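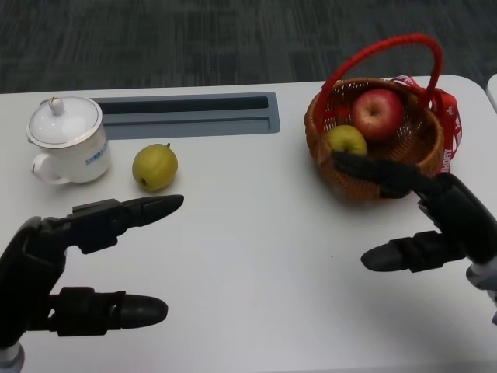 How to Keep Fruit on a Desk Without Ruining the Fruit or the Desk

Filed under: Office, Food
May 24, 2018

Every office wellness article tells you to put a bowl of fruit on your desk. Few of them mention the ring a pear leaves on a white tabletop when it goes soft over a long weekend. I have cleaned up that ring. I've also read a lot of tips on preventing it, most of which seem to have been written by people who sell bowls.

What follows is what I do now, with the parts I don't believe in marked as such.

What you need

A basket or bowl with an open weave or some other way for air to get in
Two or three pieces of fruit, no more
A paper towel
A mug with a lid, if you drink anything hot near a keyboard
A small knife you can legally keep at work, or a pear you're willing to bite

Step 1. Pick the basket

Wicker is fine. People get worked up about airflow and will sell you a wire stand with two tiers and a banana hook. I used one of those, a Droster, for most of a winter, and the fruit at the bottom went bad exactly as fast as it had in a cereal bowl. A woven basket with a handle is easier to live with. You can lift the whole thing with one hand when you need to wipe underneath, and you will need to wipe underneath.

Check the bottom before you buy. Some cheap baskets have cut ends sticking down that will scratch a glossy surface. Run your palm across it. If it catches your skin, it'll catch the desk.

If you want to line it, fold a paper towel flat and put it under the fruit. Cloth liners look nice in catalogs and then they get juice on them and live in your bag for a week.

Step 2. Buy less than you think

The usual advice is to stock up on Monday. I think this is how fruit gets thrown away. Buy for two days. Two apples and a pear will do for one person, and when they're gone you can buy more.

Mixing red and green apples is a good idea for a boring reason: if you're sick of one you may still eat the other. Green ones are often more tart, so taste one before you commit to a bag.

Step 3. Keep the pear out of the basket

I was skeptical of this one for a long time. The claim is that apples give off a gas, ethylene, which speeds up the ripening of anything nearby. The gas part is real enough. Whether it matters in an open basket in a room with the air conditioning going is another question, and I've never seen a convincing answer.

Still, I keep the pear on the table. Pears bruise if an apple rolls into them, and a pear at the bottom of a basket is a pear you forget. Set it where you'll see it every time you reach for your drink. Turn it once a day so it isn't always sitting on the same side.

If the pear is rock hard and you want it sooner, put it in a paper bag with an apple overnight. That does seem to work, in the sense that the pear is softer the next day. It might have been softer anyway.

Step 4. Test it at the neck

Press gently next to the stem with your thumb. If it gives a little, eat it today. If the wide part gives too, you're late.

Don't go by color. Plenty of pears stay yellow-green the whole time, and brown speckles on the skin are normal on a lot of varieties. I once watched a coworker at Etberg, Fidelina Chambi, pick three perfectly good pears out of the trash that someone had tossed because of the freckles. She ate one standing up and took the others home.

Soft brown patches are different. Cut them out if they're small. If the patch is bigger than a quarter, I let the pear go.

Step 5. Give the mug its own side

Put the mug on the side of your drinking hand and the basket on the other. The handle on a basket is taller than you expect, and reaching across it for coffee is how the coffee ends up in the basket.

A lid is worth having. I don't buy the claim that a ceramic lid keeps tea hot for 90 minutes (the Ticona box says so, and mine doesn't get close). What it does do is keep fruit flies out in July. Pick one with a knob you can grip. Flat lids are a nuisance with damp fingers.

If your table has a tray or channel set into the top, keep both the food and the drink in front of it. Crumbs and juice in a recessed slot are miserable to get out. If it's already too late, wrap a damp cloth around the end of a ruler and drag it through from one side to the other.

Step 6. Wipe down on your last day of the week

Lift the basket, shake out the bits, wipe the table with warm water and a drop of dish soap, then dry it. Special white-surface sprays haven't done anything for me that soap didn't. For a sticky ring, lay a wet cloth on it for 10 minutes and it should lift. Anything still there can get a little baking soda on a fingertip, but go easy on a glossy finish.

Take home whatever fruit is left. All of it, including the apple you're sure will be fine.

Things I tried and dropped

Vinegar rinse. Supposed to make fruit last longer. My apples lasted as long as they always do, and my sleeve smelled like salad.

Produce-saver discs. A pack from Cundgate, tucked under the fruit. No difference I could see.

The fridge. Works very well for apples, and I stopped eating them because I forgot they were in there.

Common questions

Should I wash it all when I bring it in?
Wash each piece when you eat it. Fruit put away damp spoils sooner, and you'd probably rinse it again anyway.

Does the stem need to stay on?
On pears, leave it. A torn stem leaves a hole in the skin, and rot tends to start there.

How do I clean the basket itself?
Dry brush first, then a barely damp cloth, then leave it somewhere airy. Don't soak wicker. I have an old one with a 1966 price label on the base that has only ever been brushed, and it's in better shape than the one I put in the sink.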